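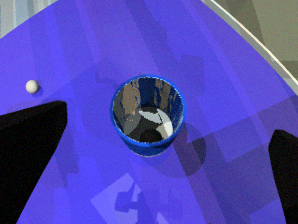

Report on the Visit to the Arkeo Performance Center, Uladgate

Members of the Lestel Football Supporters' Association visited the Arkeo Performance Center in Uladgate on 27 March 2021. The visit was the first the Association had been able to arrange since the center opened its new indoor field, and it took place under the attendance limits in force at the time. A party of 30 was admitted in two groups. This report is provided for members who were unable to attend.

Arrival and Reception

The center stands at the north end of Uladgate, next to the old freight yard. Parking is available on the east side only, and members traveling by coach should note that the turning circle is tight. The groups were received in the main lobby, where health forms were collected and passes issued. A short welcome was given by the center's community office, which then led the first group to the indoor field while the second began in the film rooms.

The Indoor Field

The indoor field is full length, with both end zones, and is laid with artificial turf over a padded base. The goalposts at the west end can be raised into the roof when space is needed for track work. Seating is limited to a single bank of 700 seats along the south side. Our hosts explained that the seats were planned for high school playoff games, the first of which was moved indoors in December after snow closed the Lestel municipal field.

Members watched a passing session held by the tight ends and quarterbacks of the Uladgate college squad. The session was built on short routes against a linebacker in coverage, followed by work near the goal line. Several members remarked on the time given to blocking footwork, which took up nearly half of the session. The coaches answered questions from the sideline afterward. On the matter of why so few passes had gone to the tight ends during the fall schedule, the reply was that injuries on the offensive line had kept them in to protect the passer. The staff expect a more even share of targets next season.

Film Rooms

There are four film rooms, the largest of which seats a full offense. The second group was shown how a game is cut into individual plays and sorted by down, distance and formation. The center's library holds 1,032 games at present, including a run of Lestel home games recorded from the old press box. Members who have kept programs or score sheets from those seasons are asked to contact the Association, as some of the recordings lack dates.

A demonstration followed in which one third-down play was shown from the end zone and then from the sideline. The difference in what could be learned about the safety's position was considerable, and this part of the visit drew the most questions.

Training and Medical Areas

The weight room and treatment area were seen from the corridor only, under the health rules of the center. The corridor displays include the Agyeman Trophy, played for each year between Uladgate and Lestel, along with team photographs from most of the seasons in which it has been contested. The trophy remains in Uladgate for the present.

Lunch and Departure

Boxed lunches were served in the seating bank. The choice was limited and the coffee ran out early, a point the Association has raised with the center. The coach left Uladgate a little behind schedule owing to work on the river bridge.

Further Visits

The center has offered the Association a second date, with admission to a full squad practice. Places will be given first to members who were on the waiting list for this visit. Requests should be sent in writing to the Association office in Lestel, stating any need for step-free access. The upper film rooms are reached by stairs, and the elevator must be booked in advance.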